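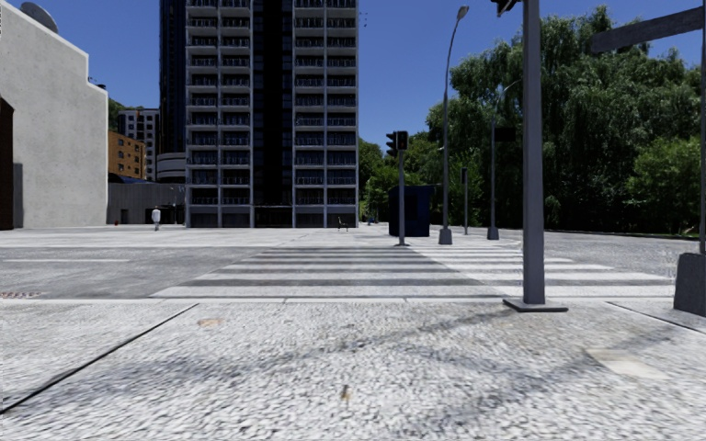
The Curb Is Where the Rules Get Tested

I have spent a good part of my working life writing test rules for delivery robots, and if you ask me where I'd spend the money first, I will say the same thing every time: at the crosswalk, in the simulator, before anybody puts a machine on a real street. A wide sidewalk, a curb strip, white bars running off toward the far side and one person way over there in a white top. You could look at a view like that and think there's hardly anything in it to test. I used to think so too!

When we started the simulated crossing work at Closari, our standard asked for 844 runs per crossing before a route could be signed off. It sounded like plenty, and everybody was happy with the number (I was happy with it, and I wrote it). Then Esko Eskola, who has reviewed more safety cases than I have had hot dinners, asked me what the robot had been told to do when it simply wasn't sure. I went looking, and the standard had nothing on it. We had pages on speed and braking, and one thin line that said the machine should "proceed when safe," as if that settled anything.

So here is my plea to the people now drafting the next round of these rules, and I know several of you read this page. Please write down the waiting. Say where the robot stops, how far back from the curb, and which side of a signal pole it keeps to so that a person with a stroller can still get by. A thick pole standing right at the edge of the road takes up room that people want, and a polite machine parked beside it can turn a roomy corner into a squeeze. We settled on 6 feet back from the curb in the Mavar trials, and I'd defend that, though I'd listen to anyone who has tried something else.

I'd also like the rules to say more about shadows and stains. A dark joint in the pavement or a tan blotch shouldn't make a robot flinch, and a faint gray shadow shouldn't either, but somebody has to check. After Esko's question we went up to 2323 runs, with the sun moved around and the ground dirtied up, and two of our favorite settings had to be thrown out. Nieminen's team grumbled about the extra weeks, and I do understand, I've had deadlines of my own.

The Brernell draft comes up for comment in October. It still says "proceed when safe." I've already sent in my note about it, and it's a long one, as you might guess, but I would dearly love for mine to have some company in the pile.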